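Chapter 4
Sorting Things Out: How We Put the World into Groups

Before we get to any formulas, I would like you to think about the kitchen drawer at home, the one with the batteries, the string and the keys that fit no lock. Somebody decided, at some point, that all of those belonged together! Every group has a rule behind it, even when the rule is only "things we had no other place for," and most of this chapter is about learning to find that rule and say it out loud.

Zuzanna Sikora ran the button counter at a sewing shop in Dramau for 30 years, and she kept 107 kinds of button in small drawers. New helpers wanted to sort them by color – it looks so pretty on the shelf – but her customers nearly always came in asking for a size. So size came first, then the number of holes, and color came last of all. We will return to her drawers in Section 4.2, where you will draw them as a tree, and again in Section 4.5, when a box of 22 mixed buttons arrives and some of them fit in two places.

Keep a pencil handy as you read. You will meet the words "set," "member" and "overlap" in the next few pages, and it helps a great deal to make up a small group of your own for each one (socks, songs, cousins, whatever you like) before you try the exercises.
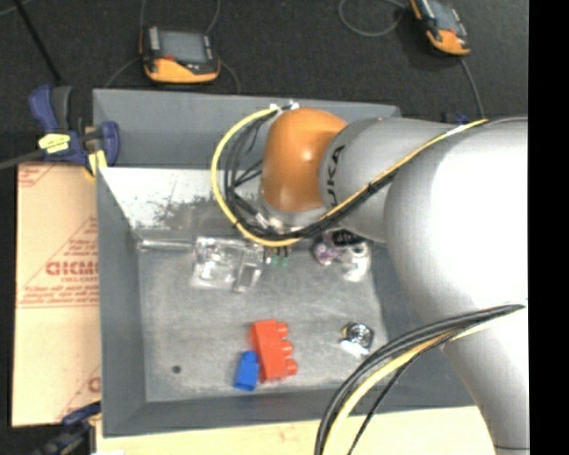
Figure 4.1 A small assortment of objects in a gray bin, with a robot arm above.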